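Fallton Technical Institute
Automotive Appearance Program
Course Handout, Unit 7: Washing and Decontamination Before Paint Correction

Instructor: Sibusiso Visser
Shop sessions: Tươi Hầu, Tikport Annex

Students are expected to have read Unit 6 (Clear Coat Structure) before attending. Bring nitrile gloves and the inspection sheet issued in January.

7.1 Purpose of the wash stage

Most fine scratches found on a customer vehicle were put there during washing. Grit held in a mitt or towel is drawn across the clear coat and leaves marks that must later be removed by machine, at the cost of film thickness. The wash stage is therefore graded separately from polishing.
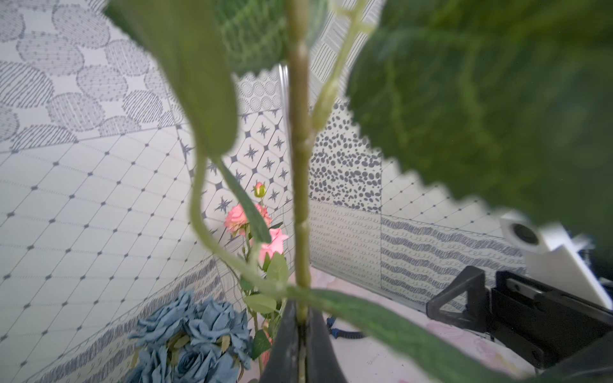
Why is the vehicle rinsed before any mitt touches the paint?
The rinse carries away the heavier grit, so less of it remains to be dragged across the surface during the contact wash.

7.2 Order of work

Wheels and tires are cleaned first, with their own bucket and brushes. Rinse the body from the roof down. Apply foam, allow it to dwell according to the product label, and rinse again before it dries. The contact wash follows, using two buckets and straight passes. Lower doors and rear bumper are washed last, with a separate mitt.

7.3 Clay

Clay is used only on a clean, well-lubricated panel. Work in small sections with light pressure. Fold the clay often, and discard any piece that has been dropped on the floor. Dark paint may show marring after claying; record it on the inspection sheet under "Pre-correction."

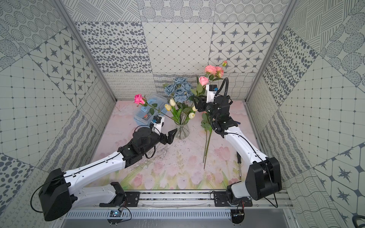

Fig. 7-2. Two arms on a shared rail, with a glass vase.

7.4 Assessment

The practical is completed on one hood and one front fender. Students have 93 minutes, including drying. The written portion has 30 questions and covers this unit together with the Pruvost reading, chapters 2 and 3. Students who miss the practical may repeat it once at the Nastitz bay, by arrangement with the instructor.

Reading for Unit 8: Pruvost, chapter 4, "Pads and Abrasives."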